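Let the person holding the gripper hold the screwdriver too
Nisreen Saliba
Mar 29, 2021

Quick one because I am meant to be packing for Sorbridge. But it has been bothering me all month.

We send out pairs of hand grippers, one for each hand, and people use them on beds and kitchen tables to do ordinary jobs with cloth. Fold it, turn it, pick it up by the edge. Then a pair comes back to Nurnthorpe and goes on the bench, and somebody who has never folded so much as a tea towel with it decides whether it is all right. Tightens a bit here, wipes a bit there. Back in the case. I think this is backwards and I've said so in two meetings, badly, so I am saying it again in writing.

The moving bits are simple enough. Linkage arms up each side, pivots with screw heads you can get at, a rail across, finger pads at the end. Nothing in there that a careful adult can't look after with a small driver and a cloth.

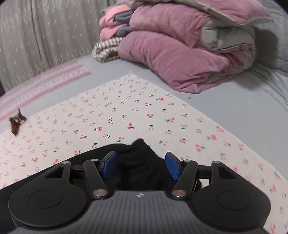 What goes wrong is mostly fluff. Black knits are the worst for it, socks and leggings and anything fleecy. It gets into the fine texture of the pads and the grip goes vague. You squeeze the same as before and the fabric slides out, so you squeeze harder, and then you are bending things that shouldn't be bent. The person on the bed feels that in the first few goes. The bench never feels it at all, the bench tests on a foam block.

Majdi Qudah disagrees with me, and he is the one who rebuilt most of our stock so he has earned it. His view is that once you let users open a pivot you will have every pair set differently and no way of comparing one with another. He learned on a packing line in 1992 where the operators had the keys to the guards and, he says, the adjustment screws were all chewed to nothing within a year. Fair. I have seen his photos of the screws. Horrible.

But a packing line is bolted down and the fitter is a minute's walk away. Our fitter is 55 miles away and there's a courier in between. A pair that starts slipping in the morning is out of use for days, or more likely it carries on being used, slipping, by somebody too polite to make a fuss. I would take a slightly odd setting over that every time.

And left and right don't wear the same. Nobody at the bench seems to want to hear this one. One hand holds a waistband up while the other goes in underneath for the loose part, and then stays like that, and over a few weeks the holding one gets a stiff trigger and the other gets the fluff. Swap them over at the bench, clean both the same, and you have rubbed out the only useful thing they were telling you. 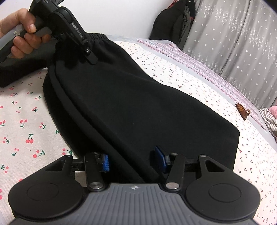 What I'd put in the case

A soft brush, short bristles. A lint-free cloth. One driver that fits the pivots, and only the pivots — leave the housing closed, I'm with Majdi there. Spare pads, already cut. A card.

The card matters most. Mine has 4 lines on it:

Brush both pads before you start.
Close the jaws on nothing and look for a gap between the pads.
Waggle each arm sideways. If it clicks, nip the screw up an eighth of a turn and stop.
Write down what you did and which hand.

That's it. We tried it at the Hamdan flat with the one spare case I could get hold of. The log that came back was the best account of how a gripper ages that I've read. Someone had written "left jaw lazy after the thick stuff, fine again when brushed". You will not get that from a foam block. Perau want a torque figure on the card and I can see why, but a torque driver in every case costs over 100 pounds a go and it'd be the first thing to go missing.

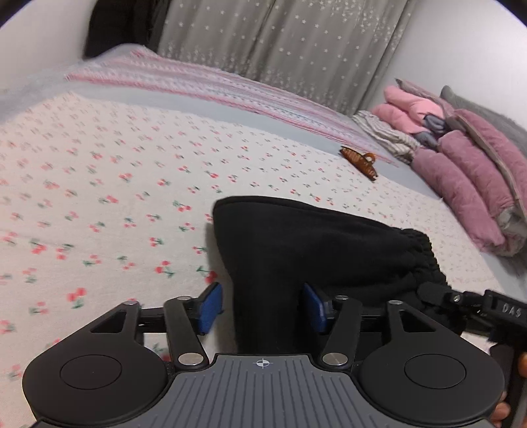

Jaws open at the black knit, blue pads doing the work.

About comparing one pair with another, since Majdi will bring it up. Yes, they will drift. They drift now. The difference is that at the moment they drift without anyone writing it down, then get pulled back to nominal on the bench and we all pretend the weeks in beetween were nominal as well. If every nip of a screw is in the log with a hand and a time next to it, you can go back and look. I don't call that losing control of the settings.

One thing I will give away. Pads should be changed as a pair and never one at a time, a fresh one against a tired one twists the cloth as it closes. If users can't be trusted with that then fine, bench only. But I think they can. They are handling the thing for hours, they know it better than I do.

I'd like ten cases kitted out by September. Majdi has said he will look at five. The brushes are cheap so I've orderd them for all ten anyway.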